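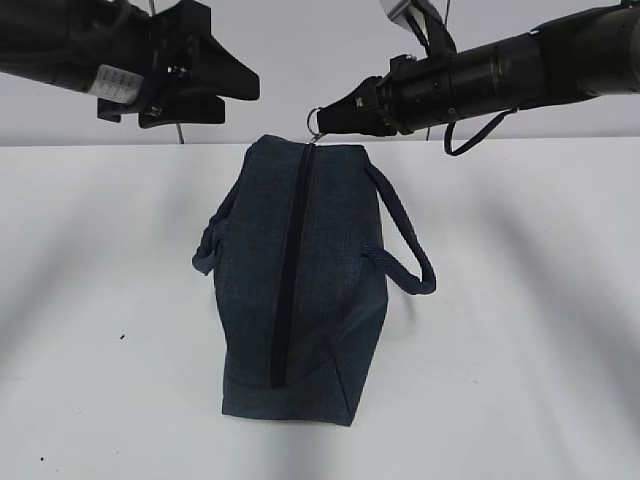
Une fermeture à glissière, on en ouvre et on en ferme toute la journée sans y penser : le blouson le matin, la trousse en classe, le pantalon, le cartable, et le soir parfois la tente ou le sac de couchage. Certaines sont minuscules, et d'autres, comme celle du sac bleu marine avec ses poignées en corde, courent presque d'un bout à l'autre du dessus. Au bout de celle-ci, il y a un petit anneau argenté, bien pratique pour y passer un doigt. On tire, et le sac s'ouvre. On tire dans l'autre sens, et il se referme. Mais que se passe-t-il entre les deux, sous le curseur, là où l'œil ne peut pas aller ?

Pour le comprendre, il faut s'approcher très près, avec une loupe si vous en avez une à la maison. De chaque côté de l'ouverture, il y a un ruban de tissu cousu au sac, et sur le bord de chaque ruban s'alignent des dents. Elles peuvent être en métal ou en plastique. Chaque dent porte une petite bosse sur une face et un petit creux sur l'autre, un peu comme les briques de construction que l'on empile. Et les deux rangées sont décalées : quand elles se rejoignent, une dent de gauche vient se glisser entre deux dents de droite, puis une dent de droite entre deux dents de gauche, et ainsi de suite jusqu'au bout. 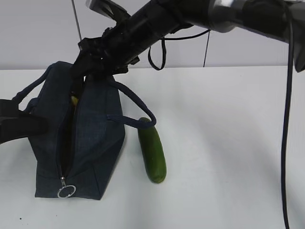 Essayez maintenant d'emboîter ces dents avec les doigts, sans le curseur. C'est terriblement difficile ! Elles sont serrées, elles glissent, et elles n'entrent à leur place que si on les penche un tout petit peu. Le curseur, lui, sait le faire. À l'intérieur, il cache un chemin en forme de Y : deux couloirs d'un côté, un seul de l'autre. Quand on ferme, les deux rangées entrent chacune par son couloir, se penchent dans le virage, se rencontrent et ressortent bien accrochées par le couloir unique.

Et pour ouvrir ? Eh bien, tout se passe à l'envers. Entre les deux couloirs du Y, il y a un petit coin, c'est-à-dire une pièce pointue comme la lame d'une hache (mais qui ne coupe pas, rassurez-vous). Ce coin s'enfonce entre les dents et les écarte l'une après l'autre. Comme il ne s'occupe que de quelques dents à la fois, il suffit de tirer doucement. Si vous vouliez séparer toutes les dents d'un seul coup en tirant sur les bords, vous pourriez devenir tout rouges et n'arriver à rien.
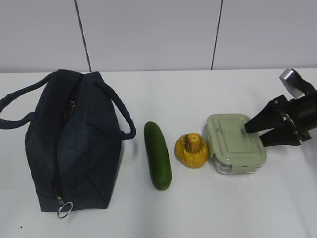 Sur beaucoup de sacs, vous chercherez les dents et vous ne les verrez pas vraiment. Au lieu de dents séparées, le fabricant a cousu sur chaque ruban un long fil de plastique enroulé en spirale, comme un ressort couché. Les boucles des deux spirales s'accrochent entre elles de la même façon. Cette sorte de fermeture est souple, elle suit bien les courbes du tissu – et c'est commode pour un sac qui se plie et que l'on remplit plus ou moins selon les jours.

Il reste la question que tout le monde me pose : que faire quand ça coince ? D'abord, ne pas tirer plus fort. Regardez s'il n'y a pas un bout de tissu ou un fil pris dans le curseur. Si oui, revenez un peu en arrière et tirez le tissu sur le côté, tout doucement.

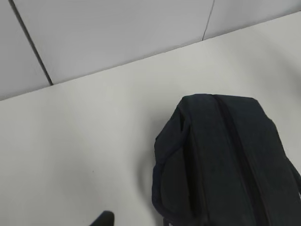 Si rien n'est pris, frottez les dents avec la mine d'un crayon à papier. Le graphite de la mine est glissant, et le curseur repart souvent très bien (essuyez quand même après, il laisse des traces grises sur les tissus clairs). Et avant de fermer un sac trop plein, rapprochez les deux bords avec une main pendant que l'autre tire.

Texte : Struan Dalgleish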